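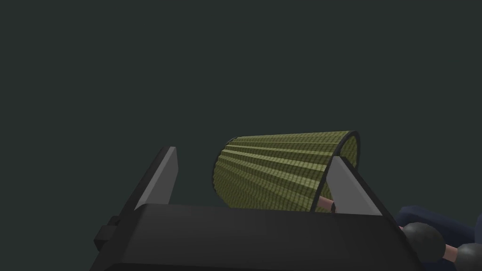
*Dranitz 仿真单元,腕部视角渲染。两指的浅灰色内面相对,绿色褶皱筒形件位于指间及其后方。*

## Dranitz 单元七月检修记录

Dranitz 是 Killeck 平台组维护的双臂仿真单元,机器人模型为 Vonda,任务调度由 Sulemana 负责。单元在七月停用检修,处理范围包括夹爪指面的碰撞体、褶皱件的接触参数、两臂零位和房间资产的加载顺序。检修后的配置于 2020年7月31日 合入主分支。仍在使用旧配置的用户,请在八月内完成切换,步骤见文末。

### 起因

六月的夹持回归共执行 3946 次,其中 481 次被标记为异常。异常分两类。第一类为穿透:夹爪闭合后,指面碰撞体进入工件碰撞体,求解器随后给出过大的分离速度,工件被弹出。第二类为滑移:接触已经建立,抬升阶段工件仍沿指面下移,直至脱离。

两类异常在圆柱、方块等规则工件上很少出现,主要集中在褶皱筒形件上。该工件一端较窄,另一端外扩,表面为纵向褶皱。从侧面夹持时,指面先碰到若干条褶脊,接触点少且分布不均;指面稍有偏转,接触点就会在相邻褶脊之间跳动。规则工件的参数直接套用到这个工件上,结果不可靠。

日志中另有一小部分异常与工件无关,表现为左臂到达预抓取位后末端位置有固定偏差。这部分单独归入零位问题处理。

### 指面碰撞体

旧配置中,每根手指使用一个凸包作为碰撞体。手指在外观上是斜置的扁平板,向指尖收窄,凸包包住了整个外缘,接触面因此比渲染出的指面高出一层。肉眼看渲染画面时,指面与工件尚有间隙,求解器却已报告接触。闭合指令继续执行,误差在后续步中累积。

新配置把每根手指拆为三块:指根、指面、指尖。指面块用薄盒近似,朝向与渲染网格的内面一致;指根和指尖仍用凸包。三块之间关闭自碰撞检测。拆分后需要检查以下各项:

- 三块碰撞体的父节点均为手指连杆,不要挂到夹爪壳体上。挂错时静态检查可以通过,手指移动后碰撞体留在原处。
- 指面块的法向朝向指间。左右两指互为镜像,复制后须核对符号。
- 完全闭合时两指面块允许相切,不允许重叠。闭合限位由关节上限给出,碰撞体不承担限位功能。
- 指面块的摩擦材质单独命名。旧配置中整根手指共用一个材质,调指面摩擦时会连带改变指尖的表现。

修改碰撞体后须清空网格缓存。加载器按文件名判断缓存是否有效,文件内容变化但名称不变时,它会继续使用旧的凸包。本次检修中有一轮回归因此作废,整轮重跑。

### 褶皱件的接触参数

工件的渲染网格保留全部褶皱,碰撞网格做了简化:筒身用凸分解得到的若干块拼接,外扩端的边缘单独建一圈。筒身的每一块横跨多条褶脊,块的外表面取褶脊高度。这样做会损失褶沟处的形状,对侧向夹持影响不大,对从端口伸入的夹持则不适用。需要后一种夹持方式的任务,请改用细网格版本,并接受较慢的步进。

接触参数调整顺序如下,不要颠倒。

1. 先定物理子步。旧配置每个控制周期使用的子步数偏少,现改为 10。继续增加子步,穿透量没有可见的下降,耗时线性上升。
2. 再定接触刚度。从低值开始逐级提高,直到静态夹持时穿透量稳定在容差之内。刚度过高时,接触力在相邻两步之间正负交替,力曲线呈锯齿状。
3. 然后调阻尼。以夹爪闭合后的力曲线为准,超调消失即可停止。阻尼过大时抬升阶段会有黏滞感,松开夹爪后工件离开指面的时间偏晚。
4. 最后调摩擦。前三项未稳定时调摩擦没有意义,滑移可能只是接触点跳动的结果。

夹持力上限沿用规则工件的数值。本次没有通过提高夹持力来掩盖滑移。若任务需要更大的力,应在任务配置中覆盖,单元默认值保持不变。

工件的质心也做了修正。旧文件把质心放在几何包围盒的中心,而该工件两端大小不同,宽端另有一圈边缘,质心应当向宽端偏移。质心错误时,夹持点即使选得合理,抬升后工件也会绕两指连线转动,日志中的记录与滑移相似,容易误判。

### 两臂零位

零位检查在空载状态下进行。两臂抬起,夹爪离开工件区域,依次读取各关节的指令值、反馈值和连杆位姿。仿真中反馈值理论上等于指令值与控制误差之和,不存在编码器漂移;左臂的固定偏差来自模型文件。 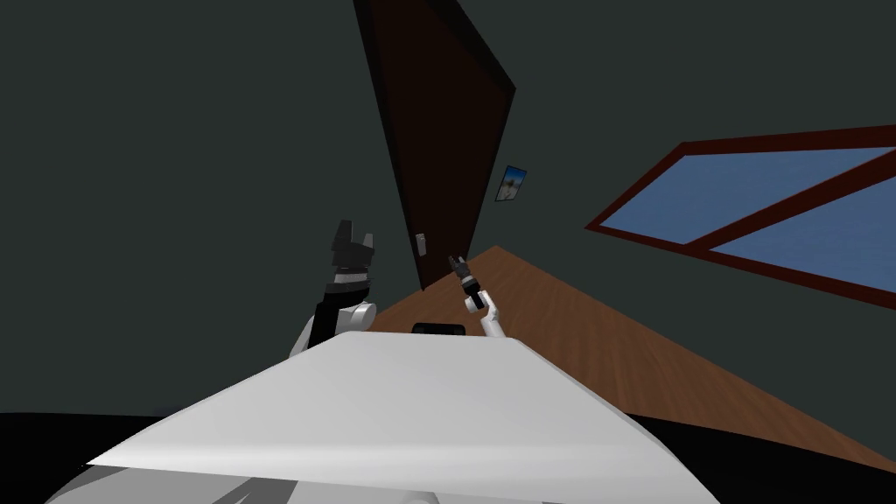

*Vonda 模型双臂抬起,两只夹爪指尖朝上方。后方为房间资产中的木门和窗。*

排查结果:左臂腕部连杆的坐标原点在一次模型导出时被移动,关节定义却没有同步更新。外观上看不出问题,渲染网格随原点一起移动,手臂各段衔接正常。偏差只在末端位姿与独立计算的正运动学结果对比时显现。右臂文件导出时间较早,未受影响。

修复方式为恢复原点,并在合入检查中增加一项正运动学比对。比对使用 14 组固定关节角,覆盖伸展、折叠和腕部翻转三类姿态,任一组超出容差即拒绝合入。姿态组保存在单元仓库的检查目录下,任务仓库不要另存副本。

零位检查时的注意事项:

- 检查前关闭重力补偿的前馈项,读数完成后恢复。前馈项会掩盖控制器的稳态误差。
- 两臂分别检查,再同时检查一次。同时检查的目的是确认两臂底座的相对位姿,该位姿由机身模型给出,不由各臂文件给出。
- 读数前等待关节速度低于阈值。以固定等待时间代替速度判断,在负载较高的主机上会得到尚未静止的读数。
- 夹爪开度单独记录。开度零点定义为两指面相切,不使用指尖间距。

### 房间资产与视角

房间资产包括墙面、木地板、门、窗和墙上的挂画。除地板外,其余各件在本单元中只参与渲染,不参与碰撞。旧配置对全部房间资产启用了碰撞,手臂在大范围运动时会与门的碰撞体发生检测,拖慢宽相阶段。新配置默认关闭。涉及开门的任务应在任务配置中重新启用门板和把手的碰撞,其余各件无须启用。

加载顺序改为:房间、机身、两臂、夹爪、工件。工件最后加载,且在机器人到达初始姿态之后放置。旧顺序中工件早于夹爪加载,初始姿态切换时手指可能扫过工件,使其在第一步之前已有非零速度。这种情况下首帧画面正常,工件在随后几步内漂离放置点。

视角方面,腕部视角和机身视角的外参改由同一份标定文件读取。外参以所在连杆为参考系记录,连杆原点变动后必须重新核对。左臂腕部原点修复以后,左腕外参已一并更新;用户在本地保存过左腕外参的,应删除本地版本。

渲染与物理步的同步也做了调整。渲染请求在全部子步完成后发出,图像时间戳取最后一个子步的结束时刻。旧实现取控制周期的起始时刻,图像与关节记录之间相差一个周期。依赖二者对齐的数据须重新生成,仅使用关节记录的数据不受影响。

### 回归结果

检修后以相同的任务清单和随机种子重跑全部夹持回归,异常降为 14 次,均为滑移,未再出现穿透。剩余异常的夹持点都靠近筒形件的窄端,抬升时力矩较大。此类夹持点是否应在规划阶段排除,由任务方决定,单元配置不做处理。

单步耗时有所增加,主要来自子步数的提高;关闭房间碰撞抵消了一部分。批量任务的排队时间受影响较小,Sulemana 的时限设置暂不修改。若任务因超时中断,先检查是否误用了细网格版本的工件。

### 日常维护

以下各项由当班维护人员执行,结果写入单元日志。

- 每次合入后:运行正运动学比对和静态夹持检查。
- 更换任何网格文件后:清空网格缓存,核对碰撞体的父节点与法向,重跑褶皱件的夹持子集。
- 更换主机或图形驱动后:重新渲染参考帧,与存档帧比较。只比较几何轮廓,颜色差异另行登记。
- 月末:运行完整夹持回归,更新基线。基线只能由维护账户写入。

发现异常时应保留现场,即保存当步的状态快照、配置散列和最近一段接触日志,然后再复位。仅提交截图的问题单无法复现,将退回补充。

### 切换步骤

1. 停止 Sulemana 中指向旧配置的任务队列,等待运行中的任务结束。
2. 拉取主分支,删除本地网格缓存和本地左腕外参。
3. 检查任务配置中是否覆盖了手指材质。材质名称已变更,旧名称不会报错,会静默回退到默认材质。
4. 涉及开门的任务,启用门板和把手的碰撞。
5. 运行静态夹持检查,通过后恢复队列。

旧配置在八月底前以只读方式保留,此后移入归档。归档配置可以下载,不能提交到队列。已用旧配置生成的数据集请在元数据中注明配置散列,不要与新数据混存在同一目录。

切换中遇到的问题请提交到 Killeck 平台组的 Dranitz 问题单,标题注明左臂、右臂、夹爪或工件。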